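Kitchen Basics, Session 7: Knives and How to Keep Them Sharp
Instructor: Luuk Meijer, Stulville Evening School

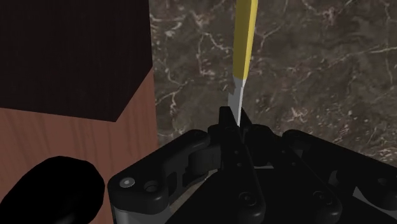 Last week we got as far as the difference between honing and sharpening, and I promised we'd spend a whole evening on it, so let's go! Honing straightens an edge that has bent over. Sharpening takes metal off and makes a new edge. Most home cooks need plenty of the first and only a little of the second.

Angle. Western knives are usually ground to 15 to 20 degrees per side. Pick one angle and stay with it. Holding it steady matters far more than the exact number (really, try it on an old paring knife first and you'll feel the difference).

Stones. We start on the 400 grit, which is coarse and quick, then move to something finer. Soak only the stones that are meant to be soaked. Check the leaflet!

The burr. My favorite part! Work one side until you can feel a tiny rough lip along the other side, heel to tip. Feel for it by stroking away from the edge, never along it. Then flip and repeat with lighter strokes.

Testing. Slice a ripe tomato with no pressure. If the skin dents before it cuts, go back to the stone.

For next time: bring one dull knife, wrapped in a towel, and read the Memholm handout on cutting boards. The November group will need aprons too.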